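# Planning and budgeting for a robotic workcell

**Workcell budgeting** is the job of working out what a robot station will cost before anything is ordered, and of keeping that figure in decent shape until the station is running. The term covers the robot arm itself along with the table it is bolted to, the gripper, the fixtures, the camera, the cables, the floor space and the many hours of people's time that go into making all of these get along. This article deals mostly with small benchtop cells of the kind used for electronics repair, teardown and parts recovery, though a good deal of it carries over to larger lines.

## Scope of the budget

Newcomers to the subject often start with the price of the arm, which is natural enough, as it is the biggest single line on the quote and the thing everyone wants to see when they visit. The arm is usually quoted with its controller and a teach pendant, and usually without a gripper. It pays to read the quote slowly, with a pencil, and to write next to each line whether it arrives ready to use.

A typical planning sheet for a benchtop cell has these headings:

- arm, controller and pendant
- gripper, fingers and spare fingers
- worktable and mounting plate
- fixtures and part holders
- cameras, brackets and lighting
- power, network and cable routing
- safety review and any guarding
- setup, programming and training time
- work to practice on, including parts that will be spoiled

The last heading is the one most often left blank. A cell meant to take memory out of desktop computers needs desktop computers, and it will go on needing them for months, long after the first few have been opened and closed so many times that the latches no longer hold. The Nenau recycling workshop, which keeps unusually good records, set aside 21 scrap towers for its first cell and later added a standing order for more.

## Choosing the arm

Reach, payload and repeatability are the three figures printed on every data sheet, and buyers tend to look at payload first. For work inside a computer case, payload is seldom a worry, as a memory stick weighs next to nothing. Reach matters a great deal more, and so does the shape of the wrist. A wrist with a gripper and a camera bolted to it can be a surprisingly bulky thing to lower between a power supply and a drive cage, and a buyer who has measured only the bare flange may be in for an unhappy afternoon. The sensible approach is to make a cardboard model of the whole wrist, camera and cable included, and to move it around by hand inside the real product. It takes an hour or so and costs almost nothing (and people rather enjoy it).

Secondhand arms are common and can be very good value. The points to ask about are running hours, the version of the controller, whether the software license moves to the new owner, and how long the maker will go on selling spare joints. Dealers such as Guerra offer a short warranty on used arms, and many planners treat that warranty as a separate line so that a used arm can be compared fairly with a new one.

## Tables and fixtures

Slotted aluminum tables are popular for cells whose layout is likely to change, which in the first year is nearly all of them. The slots allow a fixture to be clamped down, moved a little, and clamped down again without drilling. Such tables cost more than a flat bench, and the bolts and nuts that fit them are sold separately. These should be bought generously, as they have a way of rolling under cabinets.

Fixtures divide into machined and printed. A machined holder is stiff and lasts for years, and a mistake in one is expensive. A printed holder can be redrawn after lunch and fitted the next morning. Most small cells begin with printed holders and move to metal only for the positions that wear out. The Vivari project, a parts recovery program for office machines, logged 159 printed holders before its layout settled, and its planners considered the plastic cheap beside the design hours that went into it. A budget should therefore show fixtures twice, once as material and once as labor.

## Cameras and sensing

A camera on the wrist sees close up, which helps with small parts such as latches and slots, and it travels with the arm, which means its cable travels too. A camera fixed beside or over the table gives a steady view of the whole job. Many cells have both. The cost of a camera is modest, and the cost of calibrating it, losing the calibration when somebody leans on the bracket, and calibrating it again is the part that should be written down. Lighting belongs under the same heading. Bare metal and glossy labels throw back glare, and an inexpensive diffuse lamp may do more good than a better camera.

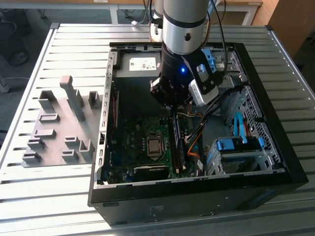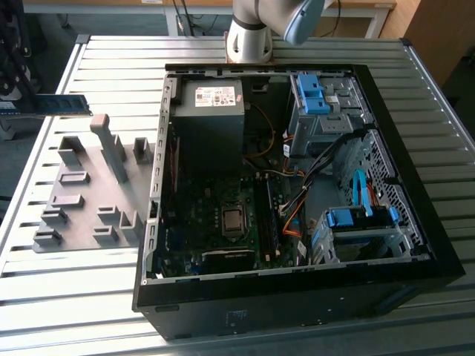 ## Floor space and services

Benchtop cells look small on a drawing and grow once they are in the room. Space is needed for the person loading the work, for the controller, for a desk with a screen, and for finished and unfinished units waiting their turn. Joltasport, a maker of timing equipment for sports clubs, planned its repair cell for a storeroom and moved it before delivery, once the shelving for incoming units had been drawn in. Planners usually tape the outline on the floor and live with it for a week.

Power and network points should be priced by whoever will install them. Cable routing deserves a small sum of its own, to cover clips, sleeves and a longer cable than the one in the box.

## Contingency and timing

It is customary to hold back part of the budget for things that could not be foreseen, and to decide in advance who is allowed to spend it. Spending tends to bunch at two points: at the order, and again a few weeks after the first working cycle, when the people using the cell have found out what they would like changed.

Hours are harder to predict than purchases. The Vivari log shows 303 hours planned for setup and programming against 917 recorded by the end of the first year, with the difference falling mostly under fixture changes and gripper fingers. Later cells in the same program were planned from the recorded figure.

## See also

- End-of-arm tooling
- Fixture design
- Total cost of ownership
- Electronics recycling

*Last revised 20/10/2022*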